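Walard Pavilion

The Walard Pavilion is a temporary exhibition building designed by the architect Shivam Sandhu and put up by the Trelus practice on a former goods yard in Solanki. It was promoted as a structure that local people could alter for themselves. How far that ever happened is disputed.

Design

The pavilion covers 294 square metres under a single pitched roof held up by 46 posts. Its inner walls run on floor tracks and were meant to be moved by visitors without tools. Sandhu called this "a building with no final plan", a phrase repeated in most of the publicity and seldom explained. Reviewers noted that the tracks reached only the northern half of the floor, and that the entrance, kitchen and toilets were fixed.

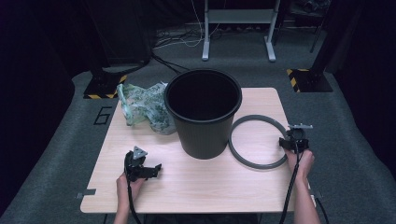 Black waste bin, patterned plastic bag and grey rubber ring on a table.

Use and reception

Trelus claimed that the layout was changed 95 times in the first season, which began in September. The figure comes from the practice's own log, and it is unclear whether small shifts of a single wall were included. The Funov Prize jury praised the pavilion for its "generosity", although its report does not say whether any juror had spoken to residents.

Critics have questioned the cost of the moving walls, which was never published separately from that of the roof. A petition with roughly 200 signatures asked for a plain covered market instead. Trelus replied that the pavilion could serve as one, but no stallholder is known to have taken a pitch there.

Later history

The lease on the yard ended on April 5, 2025. Plans to rebuild the pavilion elsewhere have been announced twice, each time without a site.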